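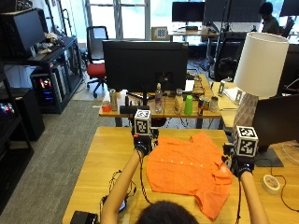 The Shirts We Keep

I own 13 button-up shirts and I wear four of them. I know this because last January I pulled everything out of the closet and piled it on the bed, and then of course I had to sleep on the couch because I got distracted by an old concert ticket in a pocket.

My favorite is a Staniforth I bought when I was 22, back when spending $40 on a shirt felt like buying a car. The collar has gone soft as a dish towel and the second button is a slightly different white from the others (long story, involves a wedding and a folding chair). My sister has been trying to throw it out for years. She can keep trying!

Lately I've been asking people what they hang on to and why. My old neighbor Cường Vũ did alterations for most of his working life, and he told me the clothes that came back to his counter again and again were never the expensive ones. They were work shirts, school skirts, one man's fishing vest that had been patched nine times. "People pay me more than it cost," he said, and shrugged.

He also taught me to look at a shirt inside out before buying it. Check the side seams. Tug on the buttons a little. If the stripes meet up at the pocket, somebody took their time. I tried this at the Brundel outlet and got some funny looks from the staff, but I walked out with a very decent blue one.

Linen is where I get weak. I love it, it wrinkles if you so much as glance at it, and I refuse to iron on principle. I hang mine in the bathroom while I shower and give the placket a good pull, and that's as fancy as it gets around my place. My friend with the Cometti steamer thinks I'm a savage.

So after the big January clear-out, nine shirts went into a bag for the thrift store. The bag is still in my hallway. I took one back out yesterday, the green one, just to see how it looked with the new pants.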